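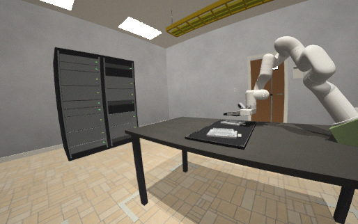
A white robot arm over a dark grey table.

I read the joint statement on the Minddale crossing on Tuesday evening and then read it again, because the first time through I could not find anything in it. It runs to 700 words. I have now been through it with a pencil and I still can't say what either government has promised to do.

For anyone who hasn't been following, Cleltora shut its side of the crossing to goods lorries in the spring, after the row over the dairy levy. Cekotik answered by holding back the fishing permits for the southern bank. Both sides said it was temporary. Both said the other had started it. The lorries have been going the long way round ever since, and the haulage firm Ó Ceallaigh says it has had 563 loads rerouted. That is the only hard number anybody has put forward in public, and it comes from a firm with a claim for compensation lodged, so I take it with some salt. It's probably near the mark all the same.

So the two foreign ministers met for a morning, had lunch, and put out a statement. Relations are "sound and forward-looking". There is "a shared reading of the principal difficulties". Officials will meet "at an early date to consider a framework for further consideration". I copied that last one out exactly. A framework for further consideration! They've agreed to think about how they might go on thinking.

Fergal Mac Giolla spoke to the press afterwards for the Cekotik side and was asked straight out whether the permits would be released. He said the question of permits "cannot be seen apart from the wider picture". Asked whether that meant no, he said it meant what it said. Tane Donnelly, for Cleltora, told the same reporters that the levy had "never been an obstacle to dialogue". Well, no. It's been an obstacle to cheese.

I know the case for this sort of thing. My brother-in-law made it to me over the phone at some length. Talking is better than not talking, you can't expect a deal in one sitting, diplomats need a bit of fog to move about in. Fine. I half agree with the last part. But I've kept the statements from the earlier rounds, and this is round 7, and the fog has not moved. "Sound and forward-looking" was in the third one. "Early date" has been in all of them, bar one that said "in due course".

What did change is what got left out. The previous statement had a line about the crossing reopening for livestock before the winter. It wasn't much of a line, but it had a season in it, and farmers on both banks were planning round it. It's gone. I couldn't find a single report that mentioned this. The coverage was mostly about the handshake, and whether it had been a long one.

My own guess, for what it's worth, is that neither side much minds. Cleltora has elections coming and the levy is popular inland, where people don't use the crossing from one year to the next. Cekotik gets to look wronged, which has done its government no harm at all. The people paying are the ones near the river, and there aren't enough of them to swing anything. Minddale itself has about 800 voters on the Cleltora side. You could lose every one of them and not notice on the night.

I'd be glad to be wrong. If the officials do meet in July, as one paper was suggesting (no source given), and the livestock line comes back, I'll say so on this page and eat whatever needs eating. I would also settle for something smaller: one named date, or one permit, or a lorry going over with a minister's signature on the paperwork. Any of those would be worth more to me than the lunch.

A couple of you wrote in after my last post to say I was too hard on Donnelly, who inherited the levy and is said to dislike it in private. Maybe so. I can only go on what gets said in public, and in public Donnelly has defended it every time of asking. If there's a speech I've missed where that isn't true, send it over and I'll read it properly.

Next week I want to go back to the compensation scheme, as I've now got hold of the form people are meant to fill in. It has a section for "losses not yet incurred".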